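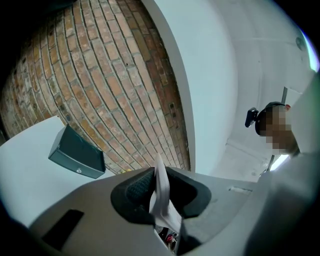
Slide 4: Paper as an object class

Start here after the title and agenda. Two minutes.

Thin sheet goods were the weakest class in the first Isen model. Rigid parts closed well. Paper did not. The policy had learned to close on an edge it could see, and a crumpled sheet has either no clear edge or a dozen of them.

Point at the finger pads. The sheet is held in a narrow fold at the top and bunches below. We count that as a valid grasp. Early labeling rules at Barkside rejected anything that was not held flat, and we lost a lot of usable examples that way.

Mention the lens. Straight lines in the room come out as arcs. We train on the raw view and do not rectify. If asked: rectifying cost us the outer part of the view, where the approach is easiest to read.

Slide 5: What one example contains

One example is one pick and one release. It holds the wrist view, the gripper opening over time, and the tool pose. Recording starts before the approach and ends after the hand has backed off.

Trim rule: drop idle time at both ends, never in the middle. A pause before closing is part of the behavior.

Faces are pixelated before anything goes to the labelers. Say this clearly, it came up twice in Skurnstead.

Slide 6: Numbers

677 paper examples recorded. 237 of those are crumpled sheets, the rest flat or folded once. 11 operators, all right-handed except one. Read the figures out, the table is too small for the back rows.

The handedness skew is a known problem. Do not defend it. The next round at Fogh has a quota.

Slide 7: Varying the room

Same task, different rooms. Brick, plaster, bare panels, mixed light. Operators are told to move after every 80 examples, sooner if the window light changes.

The first set came from a single bench. The model did fine on that bench and failed one room over. Show the plot, then move on. Do not explain the axis labels unless someone asks.

Slide 8: Rejects

Main causes, in order:
Pose tracking lost during a fast turn
Sheet torn
Second object picked up with the paper
Operator's hand in front of the lens

Failed grasps are kept if the operator tries again in the same recording. They carry the retry, and we have few of those.

Slide 9: Open questions

Does a crumpled sheet need its own label, or is the shape signal enough?
How much of the gain came from new rooms and how much from new people? We changed both at once.

Leave slide 9 up during questions. Backup slides on calibration start at 12.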